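Jarnetti Building, second floor
Fire and exit safety checklist
Inspection date: 2022-07-04

1. Exit doors open from inside without a key: OK
2. Exit signs lit: OK, except the one by the copy room. Bulb replaced during the visit.
3. Stairwell B clear: NOT OK
Comment: Two pallets of Skomo copy paper on the landing. Same finding as in January. They need to go to the storeroom on the ground floor, and the landing should be marked with floor tape.
4. Extinguishers in place and tagged: OK
Comment: The tag on unit 8 is hard to read. Ask the service company for a new one at the next visit.
5. Emergency lighting, battery test: 19 minutes on the corridor circuit before the lamps dimmed. Not acceptable. Order new batteries.

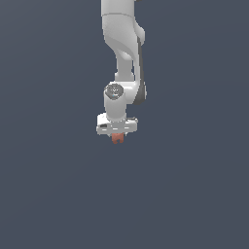
6. Wall colors and visibility of signs: see comment
Comment: The Hettiarachchi wing is due for repainting and the tenant has asked for a dark gray on the corridor walls. There is no rule in the lease against it. Dark walls make the corridor dimmer when only the emergency lamps are on, so the light levels must be measured again after the work. A flat slate blue-gray like the background behind the white arm would be acceptable if door frames and handrails are kept white, as the white stands out well against it. Red call points need a white backing plate. Paint samples to be left in room 311 before any order is placed.

7. Door closers: Drovevia kitchen door does not latch. Adjust the closer. Remove the wedge.
8. Evacuation plan posted: OK at the elevator, missing at stairwell A
9. Assembly point sign: OK, but the hedge needs cutting back
10. Alarm heard in all rooms: Faint in the archive with the door shut. Add a sounder.

Items 3, 5 and 7 to be corrected first. Send the battery order number to the building office.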